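A Friday at the Radulović sawmill open day

I should say at the start that I don't own a saw. I own a drill, which I borrow back from my neighbour when I need it. None of this stopped me driving 126 miles to Pavitz in May to look at planks.

The Radulović mill opens its gates to the public once a year, and the public turns up in sensible shoes. Mine were suede. By ten in the morning the car park was full and the queue for coffee had already passed the queue for the toilets, with some confusion where they met.

The tour starts in the log yard, where we were told the big ash trunk by the fence weighed 2,080 kilos. A man near me said it looked heavier. He had the air of someone who says this at most events.

Then comes the saw hall, with ear defenders handed out of a crate. Everything our guide said in there is between her and the blade. She pointed at several things with great feeling and we all nodded. I think we may have agreed to something.

The drying sheds were quieter and smelt wonderful, like a pencil case. I learnt that boards sit there for months, being checked on, which is more than can be said for my own spare room. After that it was the finishing room and the part I'd come for, the boards themselves, pale ones and brown ones, all of them far above my level of skill.

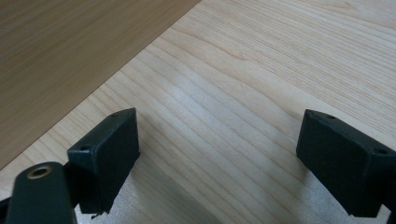

Pale wood with a darker board in the corner. I wanted both.

People get quite odd in a room full of good timber. Grown adults stroke it. I heard a couple having a whispered row over whether their hall could take a darker floor, and I'm sorry to say I followed them down an aisle to find out. (It couldn't.)

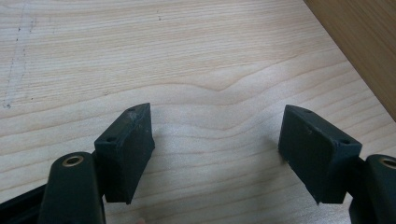

Prices were on little cards, face down, as if to give you a sporting chance. I turned one over and it said 361, so I turned it back again and went to look at the offcuts bin, where everything was 3 euros and I felt among friends.

Lunch was in the Trullamero tent — bean soup, good bread, a bench that tipped when the other end stood up. Lutance, the oil and wax people, had the stall next door and were giving away samples. I took one for the table I'm going to make.

The last tour leaves at four. Bring cash for the bin, and wear boots.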